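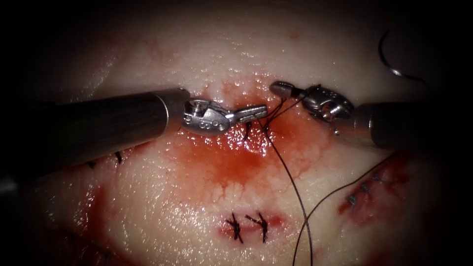 Oanh Hà
I finished translating a leaflet about caring for stitches at home, English to Vietnamese. The English text has 381 words. I thought it would take me one evening. It took four. I want to write down why, maybe it helps other people who do this work.

Oanh Hà
First problem is in the title. English has "stitches" and "sutures" and the leaflet uses both. My English teacher, long ago, told us that a good writer does not repeat the same word. In a leaflet I think this is bad advice. A worried person sees two words and looks for two things.

Oanh Hà
So I asked the client if I may use one word everywhere. She agreed, and she also changed the English. Now it says "stitches" from top to bottom. I was quite proud of this.

Oanh Hà
In Vietnamese the thread is "chỉ". But "chỉ" is also "only". And it is also a small unit of weight for gold, so when my aunt says "two chỉ" she is not talking about sewing. Usually the context is enough. In a short heading there is not so much context.

Oanh Hà
To have your stitches taken out is "cắt chỉ", word by word "cut thread". Everybody says it like this. A new translator sometimes writes a long phrase with "remove" in it, as she wants to be exact. It is correct and it sounds like a customs form.

Oanh Hà
The stitches that dissolve are "chỉ tự tiêu". I like this one very much. "Tự" is by itself, and "tiêu" is the same "tiêu" as in digestion. The thread that digests itself! In English "dissolvable" makes me think of a tablet in a glass of water.

Oanh Hà
Then the verb. For sewing a wound I wrote "khâu". Hòa Hồ, who reads my drafts, grew up in the south, and he wrote in the margin that his mother would say "may", the same as for a shirt. We discussed it for longer than I want to admit. I kept "khâu". He still thinks I am wrong.

Oanh Hà
The hardest sentence was this: "Keep the area clean and dry, but you may shower after the first day." Clean and dry, but shower. My mother read it and asked me, so can I wash or can't I?

Oanh Hà
I could not solve it with grammar. I asked the client what exactly they want people to do. Her answer came as three short sentences, much better than the leaflet, and I translated her answer. Please ask the client! Many of us are afraid it looks like we don't know English.

Oanh Hà
"Call us if you notice any discharge." In a hospital, "discharge" is the liquid that comes from a wound and it is also the moment when they let you go home. The same page had both. I have been reading English for most of my life and I still had to stop.

Oanh Hà
Li-hua Tsao made the Chinese version and she had stopped at the same place. We sent the same question to the client with a few minutes between us. Now the English says "fluid" and "when you go home".

Oanh Hà
A small thing about length. My Vietnamese text came out longer than the English, and the designer had left a box for the English size. He asked if I can "tighten" it. I took out one "please" and one sentence which said the same thing twice. The rest I refused, and he made the letters of the title smaller.

Oanh Hà
One more thing, the pronoun. English has "you" and it is finished. In Vietnamese I must decide how old you are. "Bạn" is friendly but strange for a grandfather. "Quý vị" is polite but a little like an announcement at the airport. I chose "quý vị". For the children's leaflet it will be a different answer.

Oanh Hà
Someone asked in the replies which dictionary I use for this. For medical terms I have an old paper one with my own notes in pencil, and I check everything with Duyên Chu, who was a nurse for nine years. She doesn't care about my style at all. She only tells me what people say at the bedside.

Oanh Hà
And yes, "a stitch in my side" is a completely different word for us, "xóc hông". It was not in the leaflet. I looked it up for my own pleasure at one in the morning.

Oanh Hà
Next is the leaflet about eye drops, due in February. It already has "apply as directed" in the second line, so I have started a list of questions.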